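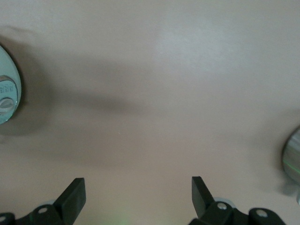
Fillport is still a series about a harbor town run by gulls, and it is still six episodes long, which I mention first since the last report left both questions open. The pilot script is locked. The animatic is locked except for the ending, where the gulls either get the lighthouse or lose it, depending on which of us you catch in the hallway. The look has moved further than anything else. We have dropped the heavy ink outlines from the test reel and gone to plain flat color, with light and shade left to do the drawing. The beach is now a pale beige-pink with nothing on it, and the shadows on it should fall like the one in the picture, a wide soft gray coming in from the left and fading before it gets very far, with a whitish patch of reflected light up and to the right. The pale mint green or blue-gray at the left edge is close to what we want for the harbor office door. Aitana Prieto has been asking for that green for a year and has been decent about winning.

Animation

The pilot has 295 shots. When I last wrote, two were finished, and one of those was the title card. We now have 58 through final color, and they include the whole fish market sequence, which I had privately budgeted for never. Crowd shots remain slow. The gulls' feet are the trouble. At walking speed they look fine, and at running speed they look like somebody shaking out an umbrella. Cinzia Marino has rebuilt the rig twice and the second rebuild is holding up.

We lost most of February to a software update. I won't go into it here except to say that the version we went back to is the one we should have stayed on, and that I was the one who approved the update.

Writing

Fiorella Longo has delivered full scripts for episodes two and three and an outline for four. Episode three is the best thing in the folder and also the most expensive, being set almost entirely during a storm. She has offered to move it indoors. I would like to keep the storm and cut the parade from episode five, which is currently one line in the outline ("there is a parade") and would cost more than the rest of the episode put together.

Your notes on the pilot asked for a clearer reason to like the mayor. We agree with this in principle. The new draft gives her a scene alone with the broken foghorn, and it helps. We did not take the suggestion of a human child as a viewpoint character. We tried it for a week, and every scene turned into the gulls explaining gulls to him.

Voices and music

Casting is done apart from the lighthouse keeper. We recorded the pilot dialogue in one block at the Ruggiero studio, which has a very good room and a very bad elevator. The mayor's songs still need a retake because we changed the key afterward. The temporary score is made of things we can't afford and has been in place long enough for everyone to fall in love with it. Liliana Farina starts on the real one next month and has asked us to please stop playing her the temporary one.

Test screening

We showed the animatic and finished shots to an invited audience at the old Grarilham cinema. The hall seats 500 and was not troubled by us. The younger viewers laughed at the market, went quiet at the foghorn, and got restless in the long council meeting, as did I. The meeting has since lost a full minute. Several parents asked whether this was connected to a film. It isn't, though if a broadcaster would prefer to think of it as a world with room in it, we have a slide for that.

Money

We are under on writing, over on rigging, and level on voices until the song retakes are booked. The rigging overspend can be covered from contingency. It would leave contingency looking thin, and I would sooner you heard that from me than found it in the spreadsheet, where it is on the third tab. We are not asking for more at this stage. We are asking to move the second payment forward to the completion of the market and harbor sequences together, in place of the full color pass. Ilaria Negri has sent the revised schedule separately.

Next period

Harbor sequence through final color. Songs rerecorded. Lighthouse keeper cast. Episode four in script. A decision on the ending, for which I have booked a room at Jendow for an entire afternoon, with lunch. You are welcome to come and vote.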